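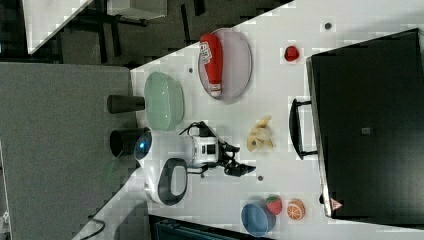
Monthly safety check – staff kitchen and meeting rooms, Likside building, second floor

Date of check: Nov 7, 2024
Checked by: Nana Nutsugah
Next check: first week of next month

Marks used: OK / Repair / Watch (means I look again next time)

1. Doors and ways out

1.1 Main corridor free for walking – OK
Comment: Two boxes from the Caniritz delivery were standing near the stairs in the morning. They were moved before lunch. Please do not put deliveries there, also not for ten minutes.

1.2 Fire door closes by itself – Repair
Comment: The door stops with a gap of 50 mm and must be pushed. I have reported it to Shehu, who have the contract for doors and locks. Until they come, please pull it shut behind you.

1.3 Exit signs lit – OK

2. Floors

2.1 Carpet edges flat – Watch
Comment: In the Revance room the edge is lifting a little beside the door. I pressed it down with tape, but tape is not a repair.

2.2 Kitchen floor dry and not slippery – OK
Comment: The mat in front of the sink was changed. The old one had curled corners and I have asked for it three months.

3. Kitchen

3.1 Fridge temperature – OK
Comment: 4 degrees on the upper shelf. The door seal is clean.

3.2 Food with date and name – Repair
Comment: Five containers without any name. I put a note on them and they will be thrown out on Friday at four. Sauces and milk which everybody uses do not need a name, only the date of opening.

3.3 Kettle, cable and plug – OK
Comment: The small crack in the lid is the same as before.

3.4 Microwave clean inside, door closes – Watch
Comment: It closes, but you must press twice. Test label is valid.

3.5 Cups and plates without chips – OK
Comment: One bowl had a sharp place on the rim and I took it away.

3.6 Fire blanket in its place – OK
Comment: The hook was loose in the summer. It is now fixed with a longer screw.

4. Electricity

4.1 No extension lead plugged into another – Repair
Comment: Found under the window desks, same place as last time. I separated them. If there are not enough sockets, write to me and I will ask for a longer lead.

4.2 Heaters – OK
Comment: Only the 700 watt heater from the store room is allowed. Private heaters must stay at home, even new ones.

5. Storage

5.1 Heavy things on low shelves – Watch
Comment: The paper was on the top shelf again. One box weighs over 28 kg if it is filled to the lid, so please leave it on the bottom.

5.2 Step stool stable – OK

6. First aid

6.1 Box complete – Repair
Comment: Plasters are nearly finished and the eye wash is out of date. Ordered, order number 455.

6.2 List of first aiders on the wall – Watch
Comment: One name on it has left the company. I will print a new list when I know who takes the course in November.

Open points from the last check: the window handle in the small meeting room is still loose. The light above the sink is repaired – thank you.

Signed: N. Nutsugah
Copy to reception and to the notice board beside the lift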